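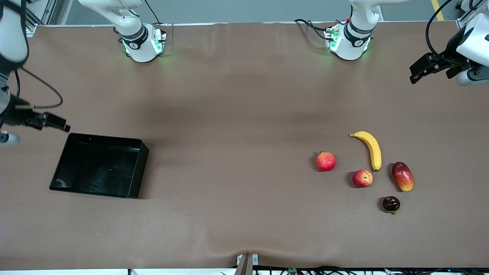

Why does fruit have to be sorted at all, when it all ends up in the same bowl? A pupil at the Hollenstein school sent us that question in July, and it is a good one to start with. Fruit goes through many kinds of sorting before it reaches a kitchen, and each kind answers a different question. Is it ripe? Is it bruised? How large is it? Which other fruits may it be stored beside?

This page is part of the Ridodora Food Learning Series for readers aged seven to ten. Words that may be new to you are explained as they appear.

What is a fruit?

A fruit is the part of a plant that holds the seeds. It grows from a flower. When the flower fades, a small part at its base begins to swell, and over weeks or months it becomes an apple, a mango or a pomegranate. The plant makes many fruits sweet so that animals will eat them and carry the seeds to new places.

Some fruits hold one large seed. A mango has a single flat stone in the middle. Others hold a great many. Pupils in our Didar reading group opened one pomegranate over a bowl and counted 409 seeds. The next one they opened had 297. Each seed sits inside its own small pouch of red juice. The bananas sold in most stores are unusual, for their seeds are only tiny dark specks that never grow.

Looking at the outside

The skin of a fruit keeps water in and keeps dirt and insects out. It also gives us clues. A green banana is not ready. A yellow one is ready to eat, and one with many brown spots is very sweet and soft.

Color does not always help. Many mangoes turn red on the side that faced the sun, even while they are still hard inside. To test a mango, press it gently with one finger. If it gives a little, it is ripe.

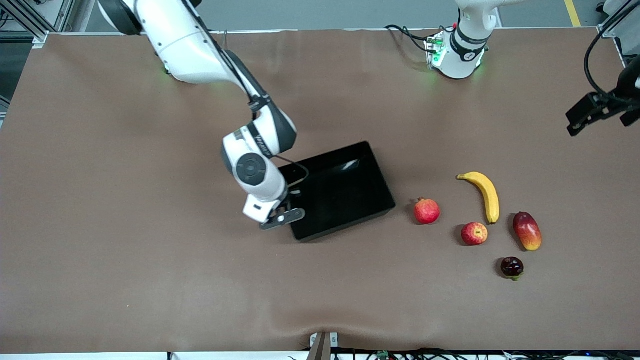

A pomegranate does not soften in this way, so it is better to judge it by weight. Hold one in each hand. The heavier of two pomegranates of the same size has more juice in it. At the top you will find a small crown, which is what remains of the flower. Apples have a trace of the flower too. Turn one upside down and look for the little dry star at the bottom, opposite the stem.

Why some fruits are kept apart

Ripening fruits give off a gas called ethylene (say "ETH-uh-leen"). You cannot see it, and the amount is far too small to harm you. Other fruits nearby respond to it by ripening faster. Apples and bananas both give off a good deal of ethylene. A hard mango placed in a paper bag with a ripe banana will usually soften sooner than one left by itself.

Pomegranates and grapes do not ripen any further once they have been picked. Growers must wait until the right moment to cut them from the plant.

Try it yourself

You will need two hard mangoes, one ripe banana and two paper bags. Ask an adult before you begin.

Put one mango in a bag with the banana. Put the other mango in a bag alone. Fold both bags closed and leave them in the same part of the kitchen. Each morning, press both mangoes gently and write down what you notice. Wash your hands before and after.

When one mango is soft, ask an adult to cut it for you. The stone is slippery and the knife must be sharp.

Words to remember

Ethylene: a gas given off by ripening fruit.
Ripe: ready to eat.
Stone: a single hard seed case inside a fruit.

The next page in this series, prepared with the Grestemico Garden, is about roots.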